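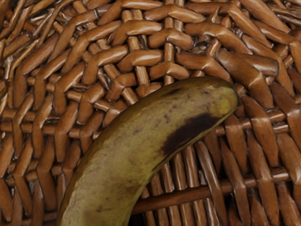

A rendered banana with a dark bruise near the tip, on woven wicker. Grading set, Clernbridge packing hall.

The fruit grading line at our Clernbridge packing hall has been partly automated since July. As the person responsible for training on that floor, I have been asked by colleagues at other sites to set down what has changed for the staff. The views below are my own, although I have shown a draft to the shift leads and corrected it where they disagreed with me.

Before the change, every banana that reached the hall was looked at by a person. Graders stood at the belt in pairs, turned the fruit by hand, and placed it in one of three streams: retail, processing, or waste. The work required good eyesight, steady attention, and a tolerance for cold hands. A new grader needed almost 20 shifts before the shift lead would leave that person alone at the belt.

The new system, which we call Pant after the river that runs behind the hall, consists of cameras over the belt, a grading program, and 6 sorting arms supplied by Grostov. The cameras judge the fruit and the arms move it. The program was taught in part from computer-made pictures, in which color, speckling, bruising, and background can be varied at will. The picture at the top of this page is one of them. It is useful for discussion because it presents several questions at once. The peel is still largely olive to yellowish green, there are small brown freckles across the middle, and the long bruise along the inner curve is very dark at its center and turns reddish brown at the edges. Our former written standard dealt with peel color and bruising on separate pages and did not say which should decide the grade when they pointed in different directions.

I printed this picture and passed it to the graders during a training session. Opinions were divided. Several held that green fruit with a bruise of that length should go directly to waste, as the mark would only spread during ripening. Others would have sent it to processing. Zübeyde Işık, who has graded fruit in this hall longer than any of us, declined to give an answer until she could press the bruise with her thumb. Her objection was recorded and sent to the supplier, and it has had a practical result. Fruit with a dark mark above a set length is now diverted to a side table, where a person handles it and decides.

The side table has become the center of the job. Each shift now has two graders there, and they see only the fruit the program is unsure about or has been told to leave to them. I had expected this to be easier than belt work. The graders report that it is more tiring in a different way. On the belt, most of the fruit was plainly good, and the eye could rest between difficult cases. At the table every piece is a difficult case. After the first month we shortened table turns and placed a break between them, and I would advise any site planning a similar arrangement to do so from the first day.

The number of staff on the grading floor has changed as well, and it would be improper to leave this out. Before the installation the floor had 67 people across all shifts. No one was dismissed. Some moved to ripening rooms and dispatch, some left for other work and were not replaced, and a small group trained as line technicians. The agreement with staff protects current hours and pay grades. It does not promise that vacant posts will be filled, and there are people on the floor who consider that a loss. I share some of that concern. The grading floor was where many of us began, including me, and there are fewer places to begin now.

Heriberto Zapata was among the first to move from the belt to a technician post. He cleans the camera covers, clears jams, and reviews the decisions the program made overnight. He has asked me to mention that the training for the post was too short and too heavily weighted toward software screens. The fault he meets most often is condensation on the covers, and the course gave it a single slide. We have since added a half day at the line, taught by the technicians themselves.

During the trial period the graders filed 183 written disagreements with the program. Each was reviewed by a shift lead and a second grader. In many of these cases the reviewers also disagreed with each other, and that led us to rewrite the grading standard in plain language, with a clear rule for green fruit carrying dark bruises. The rewrite was overdue. I regret that it took the arrival of a machine for us to ask the graders to put in writing what they had been deciding by hand for years.

The same equipment is to be installed at our Gorkbridge hall next. Staff there have requested that graders be involved before the cameras are mounted, that the disagreement form be kept permanently, and that table turns be limited in the written schedule. I support all three requests and have forwarded them to management with the Clernbridge training notes attached. Copies of the revised standard can be obtained from the training office on the upper floor, and the form for reporting a grading disagreement is kept beside the side table.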